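Can Two Robot Arms Do the Chores Yet? Project Report

Course: Automation in Daily Life
Submitted: 5 April 2026

1. Why I chose this topic

In September I read an advertisement from a company called Nerkosell. It promised that a home robot will soon tidy the children's room, fold the laundry and load the dishwasher. My family has a small shop in Lundgren, and a large part of the work there is the same kind of work: things are in the wrong place and somebody has to put them in the right place. So I wanted to know how far the machines have come with this, and if a shop like ours could use one.

My question for the project is simple. Can a pair of robot arms do the small tidying work of a home or a shop today, without a person helping?

2. What I mean by a chore

Many reports about robots speak of "household tasks" but do not say where the task starts and ends. I decided that a chore is finished only when the person who asked for it does not need to touch the things again. If a toy is in the basket but the basket has fallen down, the chore is not finished.

I also separated the chores into two groups. In the first group one hand is enough, for example putting a roll of tape back on a shelf. In the second group two hands must work together, for example holding a box while closing it, or hanging something by a thin loop. The second group is much more interesting to me, and it is also where most of my difficulties were.

3. The work with two arms

Two arms on one rail can share a job in different ways. They can work one after the other, or they can meet in the middle and work on the same object. The meeting is the hard part. Each arm has to know where the other one is, and the space between the grippers is small when the object is small.

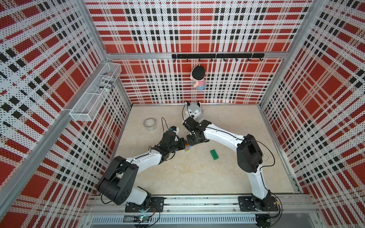 Colored blocks are a good test for this reason. A child of two years can stack them, and a parent does not think about it. For the arms, every block needs the right height, the right angle and the right pressure. If the gripper opens a little too early, the block turns, and then the next one has no flat place to stand on.

I made 107 attempts in total, with blocks and with other small objects. I wrote every attempt in a table with three columns: done, done with help, not done. The complete table is in the appendix. I did not want to give one percentage for everything, because an easy chore and a difficult chore would then be mixed together and the number would look better than the work.

Soft things were different from what I expected. I thought a plush toy would be easy, because it cannot break and it can be held at almost any place. But a soft body changes its shape when it is pressed, so the arm does not hold it in the same way two times. A hard block is less kind to a mistake, but at least it stays the same block.

4. Time and cost

For a shop, the time is as important as the result. My own recording of the longest session is 524 seconds, and in this time a person could have tidied the same things and gone for a coffee. I do not say this to make fun of the machine. It does not get tired, and slow work at night is also work. But in a shop during opening hours nobody can wait for it.

I also asked for a price. The dealer Gerier offered me a used gripper for 800 dollars, without the arm, the cables and the software. For our family shop this is already too much for the job of putting things on hooks.

5. Which chores I would give to a machine now

My order starts with the chore I trust the most.

Moving a hard object of known size from one fixed place to another. The place must be clear and the object must always be the same.

Putting things in an open basket. The exact position is not so important there, so small mistakes are allowed.

Stacking and turning small blocks or cubes between two grippers. It is possible, but I would stay near the machine.

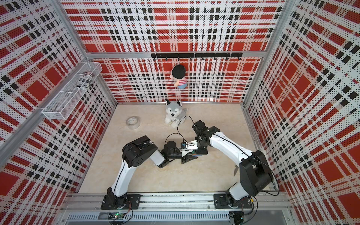 Hanging a thing by a loop on a narrow hook. I would not give this chore to a machine in our shop today. The loop is soft, it moves when the arm moves, and the hook is hard to reach from the front.

6. What I could not test

I did not test with water, food or glass. I also did not test with people walking near the arms, and this is a serious gap, because a real kitchen or a real shop is full of people. The program Neken, which I used for my notes and times, lost the data of one afternoon, and I did not include that afternoon in the table.

My answer to the question is "partly". For a fixed place and the same hard objects, I would say yes. For a child's room after a birthday party, I would still do it by hand. In the next term I would like to repeat the loop and hook chore with a wider hook, and compare the results with the table in the appendix.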